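# Chapter 4: Stacking and Balance

In the last chapter we weighed single objects and found the point where each of them balances. Now we put one object on top of another. A stack looks like a simple thing, and small children build them without any lesson, but a good part of statics is already inside it.

For the work in this chapter you need a few wooden cubes, a ruler and a cloth. Keep the cloth the same for all your trials.
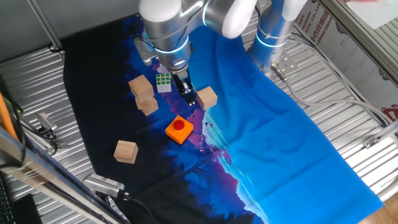
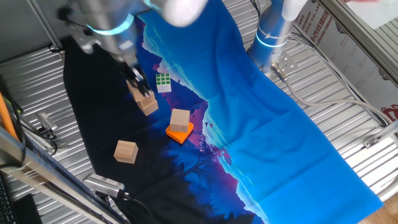
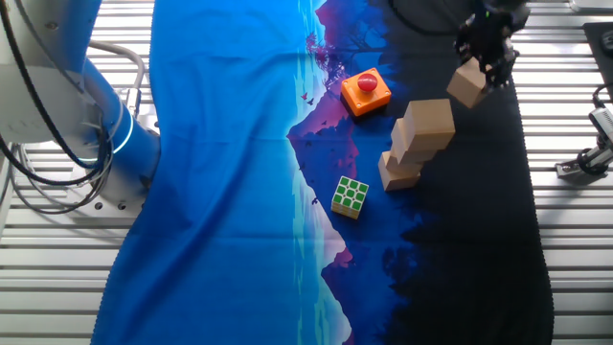 *Figure 4.1. Wooden blocks on a printed cloth. The stack in the first picture has two cubes, the one in the third has three blocks.*

Look first at how the blocks meet each other. In the first picture the upper cube of the stack is a little to one side of the lower cube. In the third picture the tower is staggered, and the top block hangs out over the one under it. In the second picture a cube stands on a flat orange block which is slightly larger than the cube, so the orange edges can be seen on all sides. These three cases will come back in Sections 4.2 and 4.3, where we ask how far a block may be moved sideways before it falls.

The cloth also matters. It has creases in it, and a crease under one corner is enough to tilt a small cube. In Section 4.4 you will build the same stack twice, first on a bare table and then on a wrinkled cloth, and compare the results.

## 4.1 The line of weight

Take one cube with sides of 40 mm. Its weight acts as if it were all at the centre of the cube, and we draw it as an arrow which points straight down. We call this arrow the *line of weight*. If the line passes through the face on which the cube stands, the cube stays where it is. If it passes outside that face, the cube turns over.

Now put a second cube of the same size on the first and push it 10 mm to the right. Its line of weight still goes through the lower cube – the stack stands. Push it 29 mm instead, and the line has passed the edge.

**Before you continue**

1. Draw both positions in your notebook at full size, with the line of weight in each.
2. Find by drawing the largest distance at which the upper cube can still stay.
3. Repeat the drawing with a wider block at the bottom. Write down what changes and what does not.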